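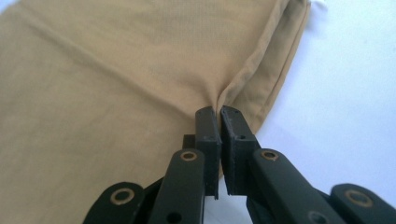 Tan knit fabric with a stitched edge

I danced in front of an audience for the first time in June, at the age when my colleagues start to speak about their knees. Several people have asked me to write how it was, and my sister has asked more than once, so I am writing it now, April 10, 2025, with much delay. I kept a small notebook during the rehearsals and I will use it where my memory is weak.

The piece was called Bultar. It was made by Eino Mustonen for people who are not dancers, and we performed it at Hilow, the old grain store by the river in Gundero. If you don't know Gundero, it is a town of 2793 inhabitants with one bridge and a very good library. I moved there for work. I did not know what I would do in the evenings, and for the first winter I did nothing in the evenings.

I found the announcement in the library, on the board next to the lists of piano lessons and used bicycles. It said that no experience was needed and that people of all ages could come. I have read such sentences before, and usually you arrive and everybody is twenty-five and can put a foot behind the ear. I took a picture of the paper with my phone and then I did not call for two weeks.

When I finally called, Eino answered himself. I had prepared some sentences in English, and the first one was that I have no technique. He asked me if I could walk. I said yes. He asked if I could walk slowly. I said I was not sure. "Good, come and we will look," he said, and gave me the address.

The rehearsals were in the Domínguez studio, which is above a shop for floor tiles. You go up by a metal staircase on the outside of the building. The floor is good, a little soft, and the heating makes a knocking noise that we later used in the piece. There were 12 of us. I was afraid of the beginning, when people say their names and why they are there, because I always use too much time to build my sentence and then I don't hear the person before me. But Eino did not ask us to say anything. He asked us to cross the room one by one, and the others should look. That was all for the first hour.

I want to explain this crossing, because my sister thought that I was joking. You stand at one wall. You decide when to start. Then you walk to the other wall and you try not to add anything. It sounds like nothing and it is terribly difficult. I smiled, which I did not plan. My hands became very large. One older man crossed with such calm that I had something in my throat, and when I told him later he said he was only thinking about his parking.

We worked for eight weeks, two evenings in each week, and at the end also some mornings. The first part of the time was walking, stopping, sitting down, and standing up from the floor. I did not know that there are so many ways to stand up from the floor. I have one way, over the left knee with a hand on the thigh, and it turned out that it was my solo! I mean this seriously. Eino watched me do it and said "please keep this, do not improve it," and in the performance I did it alone in the middle of the hall while the others were standing still.

In my notebook from this period I find the following notes, which I copy as they are:

Look at the horizon, not at the floor. There is no horizon in the studio. Choose one.
Slower. Slower than this.
Buy socks with rubber.
When I lose the count, the others also have lost it and they are better at hiding.
"Weight first, then the foot." Ask what it means.

I asked what it means. Eino explained it with his whole body, leaning over like a tree until he had to step, and I understood it for that evening. The next time I had to understand it again. I believe this is normal, but it is different from how I learn other things. With a grammar rule, when I have it, I have it. With the weight and the foot I had it, and then I slept, and it was gone.

The language was an interesting part for me. At work I am always a little tired from English. In the studio there was also English, but less of it, and many of the words were simple: down, back, wait, together, let go. I noticed after some weeks that I drove home without the tiredness. There was one word that gave me trouble, and this was "release." I knew it from software. When Eino said "release the neck," I saw in my mind a version number. I still do.

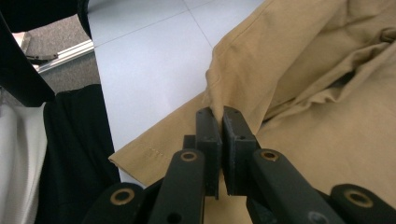
The tan fabric again, more crumpled this time

In the middle of the work there was a bad time and I don't want to leave it out. We had started to put the parts together, and the piece was boring. Everyone felt it and we were too polite. Two people stopped coming for a week. I also thought about stopping, and I had even a good excuse, an audit at my office. Eino said one evening that he had made it too clean and that it was his fault, and he took away the music. There had been a cello recording, very beautiful, and without it the room sounded like a room: socks, breathing, the heating. After this we had to listen to each other to know when to start. It was not immediately better. First it was much worse, we were bumping together like shopping carts. But it was not boring.

About Hilow. It is a tall building with small windows very high up, and it was empty for many years before the town cleaned it. In June the evening light comes in through the west side and moves across the floor for almost an hour, and Eino had made the order of the piece after this light. This is a nice idea if the sky is clear. At the first performance it was raining from lunch on, and there was no light at all, so we danced in a gray soup with a few lamps that somebody from the library brought in a car. The audience thought that it was a choice. My neighbor said that the darkness was very brave.

The second performance had the sun. I was waiting at the wall for my crossing and I could see the yellow shape on the floor, with the dust in it, and I was supposed to start when it touched the third column. I had never seen it do this, we had rehearsed it with a strip of tape. So I stood and waited for a real thing to arrive. I cannot say how long it was. It was the best minute of the whole project for me and I was not even moving.

Then I walked, sat down, lay down, and stood up over my left knee with the hand on my thigh. A child in the first row said loudly "like Grandpa," and people laughed, and I felt it was a friendly laugh and I took my time.

Some practical things for those who think about trying a project like this, because I looked for this information before and found only texts for professionals.

You will have bruises on the outside of the hip and on the bones of the feet. They go away. I used thin knee pads from the hardware store under wide pants, which looked ugly and worked well. Eat something two hours before and not later. Bring a second shirt for the way home. If you wear glasses, ask early if you may keep them, and if you may not, then rehearse without them from the start. I changed to no glasses in the last week and I lost all the faces, and the faces were how I knew my places.

Tell your family how long the piece is. Ours was 50 minutes without a break and my brother-in-law had expected a show with a bar.

And if the person who leads it uses a word that you don't know, ask. I have spent years in this country nodding at words. In the studio you cannot nod, because in the next moment you must do the word with your legs and all will see that you did not understand it. I found this hard at first, and later it was a relief. I ask more questions at my office now too, which maybe not all of my colleagues enjoy.

What did I not like? The waiting in the cold corridor behind the hall. The applause, also, a bit. We had not rehearsed it, and I did not know what to do with my arms. Half of us bowed and half of us stood like people at a bus stop. And I did not like the week after. I was not ready for it. I came home from work and it was six o'clock and there was no studio, and I walked slowly through my kitchen like an idiot. The older man with the parking told me that it was the same for him, and he went to the tile store and bought tiles, only to be near the staircase.

Some of us still meet. We have no leader and no plan for a performance. We rent the Domínguez studio when it is cheap, which means early on a morning when everyone else wants to sleep, and we cross the room. Eino has moved north to make a piece with fishermen, or with the families of fishermen, his message was not clear. He writes that they walk very well.

My sister wants to know if there is a video. There is one, filmed from the balcony by the library, and in it I am mostly behind a column. I will send it to her when I learn how to make the file smaller. If any reader in or near Gundero wants to come to a morning, write to me in the comments and I will tell you the next time. Please bring the socks with rubber, because the floor was waxed in the winter and I have already fallen on it once.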